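From: Engelhardt
To: skoltby-bread
Subject: Re: [skoltby-bread] Dense loaf again, and the question of the rye starter

Good evening to all,

Thank you for the long message of last week. I have read it two times, because my English is better in the second reading, and I want to answer in the order of the questions. I cut the parts which other members have already answered.

> I have now baked the Skoltby house loaf four times and every time the bottom
> third is dense, almost like a gum. The top is nice. I use the rye starter
> from the January exchange, fed in the evening, and I mix the dough at 7 the
> next morning. My kitchen is cold. The recipe says bulk rise of four hours
> and I give it four hours exactly.

I believe your trouble is in the last sentence. The four hours in the recipe were written down in summer, in the kitchen of the Butlow hall, and that kitchen has the ovens running all the day. In my apartment in winter the same dough needs six hours and one time it needed seven. Please do not look at the clock for this dough. Put a small piece of it in a straight glass, mark the level with a rubber band, and wait until it has grown by one half. When the glass is ready the bowl is ready too, if they stand side by side.

A gummy layer in the bottom with a good top is for me nearly always a dough which was too young. It can also come from cutting the loaf warm. You did not write how long you wait. With 17 percent rye, as in our recipe, I wait until the next morning, and my family has learned to accept this.

> Second, is 200 g of starter for one loaf not very much? Another book I have
> uses 2 spoons.

Both are correct, but they are different methods. The two spoons are for a dough which stands all night. The 200 g are for a dough made and baked on the same day. If you take the small quantity and then follow our times, you will get a brick. I know this from experience — I did it when I was new on this list, and I brought the brick to the Friday meeting because I had promised bread.

There is one thing more to say about quantity. The recipe sheet gives 920 g as the weight of the finished dough for the long tin. Some members have written to me that their sum does not come to this number. They forget the water inside the soaked seeds. Weigh the seeds after you drain them and the number will be close enough.

> Third, must I keep the starter on rye? I have much white flour and the rye is
> expensive in our shop.

You can change it, slowly. I would give it three feedings with half and half, and then white flour alone. It will smell less like apples and more like yogurt, and it will rise higher and fall sooner. The flavor of the loaf will be a little flat in comparison. If it is only a question of price, keep a smaller starter. I keep one spoonful in a jam jar in the refrigerator and I feed it only when I want to bake. It has survived two vacations, the longer one with a gray liquid on the top that I poured away.

For the rye itself, the mill shop in Trirngate still sells the medium grind from the sack, and you can bring your own bag. Go in the morning, please. In the afternoon they often have only the coarse one, and the coarse one drinks the water in a different way. When I must use it I add two spoons of water and let the flour stand for half an hour before the salt goes in.

> Last thing, do you bake on a stone or in the pot? And do you score the loaf
> when it is in a tin?

In the tin, and the tin on a plain baking sheet. I had a stone and it broke. I do not score the tin loaf. I wet the top with my hand, I put the seeds on, and if it opens on one side then it opens. Members who bake it free on a sheet should score it, one long cut and not very deep, with a blade that is really sharp. A kitchen knife pulls the skin and the loaf goes flat.

Start with the oven as hot as it will go, and turn it down after the first fifteen minutes. I think the recipe says this in the last line only, where many people do not see it. I would like to move it to the top when we print the sheet again. If somebody is against it, please write.

Two small matters for the list in general.

The next exchange of starters will be at the Butlow hall, same room as before, Friday at 6 in the evening. Bring a jar with a lid which is not screwed tight. Write on the jar which flour you feed, and when you fed it the last time. Last year we had several jars with no label, and one of them was mayonnaise.

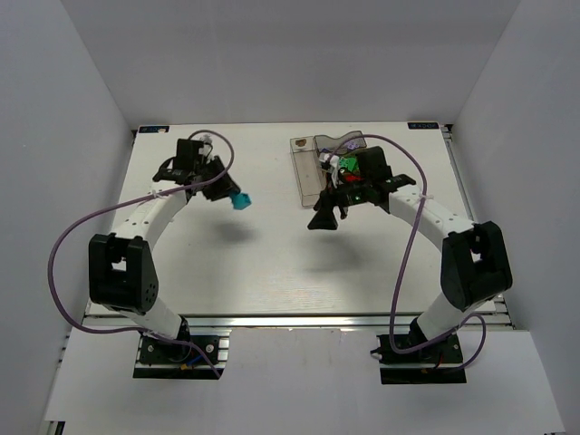 Two robot arms at the white table, the left one with the small teal cube.

Back to bread. For the member who asked about freezing: yes, in slices, with paper between them, and from the freezer directly into the toaster. The whole loaf can be frozen also, but it needs nearly a day to come back and the crust becomes soft like cake.

I will be slow with answers until the weekend. If your next loaf is still dense after the longer rise, please send me a photograph of the cut side and the temperature of your kitchen, and also the temperature of the water you use. Then we can look for the next reason.

With friendly greetings from a warm kitchen,
Engelhardt

--
skoltby-bread mailing list
To leave the list, send an empty message with the word "unsubscribe" in the subject line.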